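ok so my phone finally gave up in February and I've been living on a replacement for a few weeks. thread, in case anyone else is stuck choosing a midrange phone right now

I went with the Cuvasis 3. I wanted the Dredora everyone at work has, but the store only had it in the giant size and I have small hands and small pockets, so that was that

first thing: battery. my old phone would hit 14 percent by lunch. this one gets me home from work with 67 still showing on a quiet day, and I stream music on the bus both ways!! I keep checking it like it's going to change its mind

second thing: it charges slower than the box made me expect. overnight is fine. if you're a plug-it-in-while-you-shower person (me, for years) you'll be annoyed for a week and then you'll move the charger next to the bed like I did

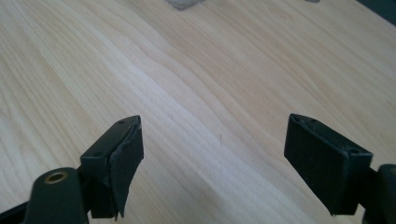
moving my stuff over was the worst part. photos came across fine, contacts fine, but the Cele app wanted me to verify on the OLD phone, which at that point had a black screen and no opinions. took me two calls to get back in

so please, before your phone dies, go write down your backup codes. on paper. Tanner Lavoie told me this a year ago and I said yeah yeah

camera is ok. daylight is great, indoors at night everybody looks a bit like they're made of soap. turning off the "enhance" switch in settings helped more than I thought it would - it's under Camera, then More, then all the way down

speaker is loud but tinny. podcasts good, music meh. I use earbuds anyway so I don't care that much

the thing I really do not love is the preloaded stuff. there was a game called Kunon on there that I never asked for and it sent me notifications at 6 am. you can uninstall it, but you have to hold the icon down forever before the option shows up

someone asked about price: I paid 70 less than the Dredora, and then spent part of that on a case, so call it a wash

Nokuthula Ndlovu asked if it gets warm. only on video calls, and only the top half near the camera. never had it shut off on me or anything

would I buy it again? yeah, probably, if the small Dredora was still out of stock. ask me again after the next update, my last phone was great until one of those

anyway if you have one and you've figured out how to make the keyboard stop capitalizing "Bus" every single time, please tell me how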